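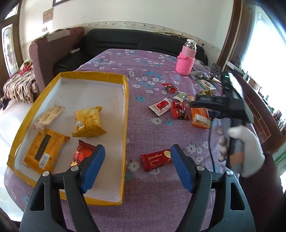

Figure 4. Snack sorting in a living room, seen from one of the two hand-held grippers. The box lid stands at the left; the second gripper, with a phone mounted on top, is at the right.

3.2 Collecting Demonstrations in Homes

Our lab recordings were clean, easy to label and a little too much alike. The policy trained on them did well at the lab bench and then stumbled as soon as it met a patterned tablecloth. We therefore moved most of the collection into homes, and this turned out to be the part of the project we enjoyed most. Homes are wonderful sources of variety! Every table has its own height, its own clutter and its own light, and none of it has to be staged.

The task we call Jatberg is simple to state. Candies and packaged snacks are spread over a table next to a shallow container, and the person moves them into the container one at a time, using a hand-held gripper in each hand. The items may be any that the household has around, in any starting layout. In Figure 4 four snack items are in the lid and a good many more are still on the cloth, among them a dark red wrapper marked "Golden Crown" lying between the fingers of the near gripper. Wrappers like these are hard for a learned policy. They are shiny, they crumple, and the right place to grab them depends on how they happen to lie.

We recorded 357 demonstrations of this task in 18 homes. Each household was visited by one member of the Clillow team, usually Hipólito Retamal, who brought the grippers, explained the task and then stayed out of the way. Sessions ran in blocks of 20 minutes with a break between blocks. People got faster over the first block and then settled into a rhythm of their own, and we kept the early, clumsy attempts along with the later ones. A slow approach followed by a second try at the grasp is useful to us – it shows the policy how to recover.

We gave very few instructions. The person was asked to keep the fingers in view while closing them, to let go of an item fully before moving away, and to use whichever hand felt natural. We did not fix the order of the items. Some people cleared the table from the near edge to the far edge, others went for the largest packages first, and one household sorted strictly by color. We were delighted by this spread and made no attempt to even it out.

After each visit the recordings were passed through Rikier, our checking tool, which lines up the two gripper streams in time and flags stretches where tracking is lost. Plain walls and strong window light caused most of the flags. A flagged recording was trimmed if the gap fell between two grasps and dropped if it fell inside one. The remaining recordings were split into single pick-and-place segments by finger opening alone, with no hand labeling.

The container changes from home to home as well. We saw lids, trays, baking dishes and one salad bowl. The rim height matters more than we expected, and we return to it in Section 5, where the policy trained on the Fuentealba subset (low rims only) is compared with the one trained on all homes.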